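Zustley Home Help > Kitchen > Storage and dishes

Yellow plastic plates won't stack or dry right, help?

Posted by Nilmini Dewan

Hi all! I bought a set of bright yellow plastic plates for the kids last August (the Jelura ones, big and round) and I love the color, but they're driving me nuts. They come out of the dishwasher with water sitting in the ridges, and if I stack them like that they get a musty smell by the end of the week. I also have a faint orange stain on two of them from spaghetti sauce. Is there a trick to this or should I give up and go back to regular plates?

4 people found this useful

tranon_fan

had the same thing. just towel them off

Kasun Debnath

Oh, I've been through this with ours! Ridges are a pain, because the water hangs on in every little groove and your dishwasher's heat doesn't do much for plastic. What I do is open the door as soon as the cycle ends, give each plate a good shake over the sink, and stand them up in the rack on their edge for 30 minutes before anything gets stacked. Leaning them steeply works much better than laying them face down (I did that for ages and the middle always stayed damp).

For the ribbed part I keep an old soft toothbrush by the sink and run it along the grooves with a drop of dish soap, maybe every other week. 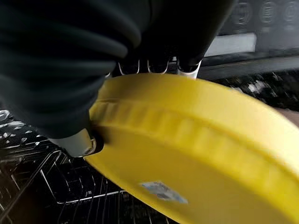 The orange stain is a different problem. Mix baking soda with a little water until it's a paste, smear it on, leave it 90 minutes and rinse. If you still see it after that, put the plate on a sunny windowsill for a day or two. Yellow hides what's left pretty well anyway! I wouldn't use a scouring pad, my first ones got all scratched up and then the sauce stuck even worse.

Oh, and the musty smell, try putting a paper towel between plates when you stack them. I go through a few extra but it's cheap.

Nilmini Dewan

Thank you Kasun!! Toothbrush worked great, trying the windowsill this weekend. Do you wash the paper towels or just toss them?

Kasun Debnath

I let them dry and use them again until they look ratty, then toss.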